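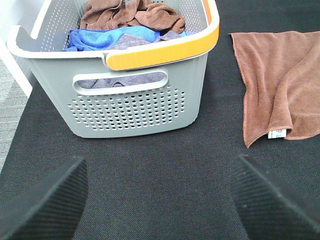 Flivora code of practice for robotic towel handling goes to comment

A draft code of practice for robots that sort and fold household textiles was opened for comment in June. The text, published by Flivora, runs to 241 clauses and covers cell layout, grip limits, item handling and record keeping. It applies to one-arm and two-arm cells working at table height.

Section 2 deals with the work surface. It calls for a dark, matte covering that contrasts with the bins on either side, and it requires source and destination containers to differ in color or shape. Creases in the covering are permitted if they do not lift an item's edge. Care labels may stay on, but operators must note which items carry them. 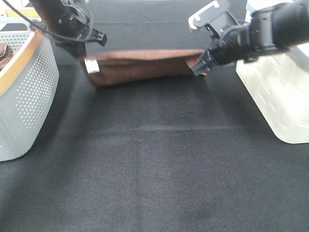 Two-arm cells get the longest section. Both grippers must report a closed state before a lift begins, and neither arm may pull against the other above the force limit set for the fabric class. If one gripper loses its hold, the other must stop within 900 milliseconds and lower the item. Follham, which supplied the test method, asked for a shorter limit, and the matter is still open.

Records must include failed grasps. Lacson and Floloser both supported that clause in the first round, though Floloser wants the retention period cut from 6 months to two. A hanging item counts as held until it is released over a container or laid flat on the surface.
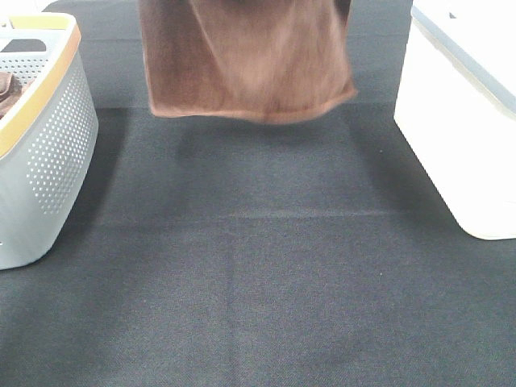

Beathag Niven wrote in a comment on the draft that the definition of "held" is too loose for terry cloth, where a gripper can close on a few loops and still report a full grasp. She proposed a short pause after each lift, with a second reading before any sideways travel. The drafting group has listed the proposal for its next revision.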